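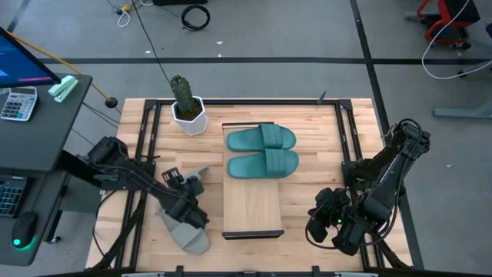

Bavwood gets its shoe swap back, and this time it's staying

November 3, 2025

Good news for anyone with a cupboard full of shoes that no longer fit: the Bavwood shoe swap is returning to the old seed hall on Flusov Street, and it now has a permanent home there. The first session of the new season opens next Saturday's market-style layout to everyone in town, with no booking and no membership card.

The swap began as a one-off in the library foyer last spring, when 227 pairs changed hands in a single afternoon. People queued down the steps in the drizzle, and plenty of them stayed on afterwards just to chat. Two more sessions followed over the summer, both packed, and then the foyer closed for its new roof and the whole thing went quiet. Lots of us feared that was the end of it. So it's a real pleasure to report that the seed hall has offered its ground floor through the winter and beyond!

The idea is as simple as ever. You bring shoes that are clean and still have some life in them, you get a token for each pair, and you spend your tokens on whatever takes your fancy. Children's sizes have always gone fastest (school shoes vanish within minutes), but there has been a lovely mix of everything else too: walking boots, slides for the beach, wellies, and one glorious pair of silver dancing shoes that came back to all three sessions and found a different owner each time.

If you have nothing to swap, come anyway. Tokens cost 50p each on the door, and the money goes towards heating the hall and buying laces, insoles and polish for the mending table.

That mending table is the big new addition, and it sounds brilliant. Tripathi, the cobbler's on Mill Lane, will be running it at every session, with glue, thread and a heel press on hand. Small jobs such as a loose sole or a missing eyelet will be done while you wait, and anything trickier can be left and collected from the shop. There will be a short lesson each time as well, starting with how to re-wax a pair of leather boots before the bad weather sets in. Bring your own boots if you'd like to have a go, as there's room for plenty of beginners.

Sorting has had a rethink too. At the summer sessions the shoes were laid out by type, which looked very handsome but meant a lot of turning things over to hunt for the size. From now on everything goes out by size first, smallest by the door and largest by the stage, with a separate rail for boots. Wimo, the community van scheme, has lent 60 stacking crates to make this possible, and it will also pick up bags from people who can't get into town. Ring the library desk to ask for a collection.

The hall can hold far more than the foyer ever did, and the target for the winter season is 400 pairs swapped by the end of December. Judging by the number of bags already piled up behind the library desk, that looks very doable. Adult winter boots are especially welcome at the moment, along with football boots in junior sizes, which every parent in Bavwood seems to be looking for at once.

A few practical points. Please tie or band pairs together, and write the size on a slip of paper if it has worn off the inside. Odd shoes, ice skates and anything with a cracked sole can't be taken. The ramp is at the side entrance, next to the bike racks, and tea will be served from the hatch all afternoon. Doors open at one and close at four, and shoes can be dropped off at the hall from noon.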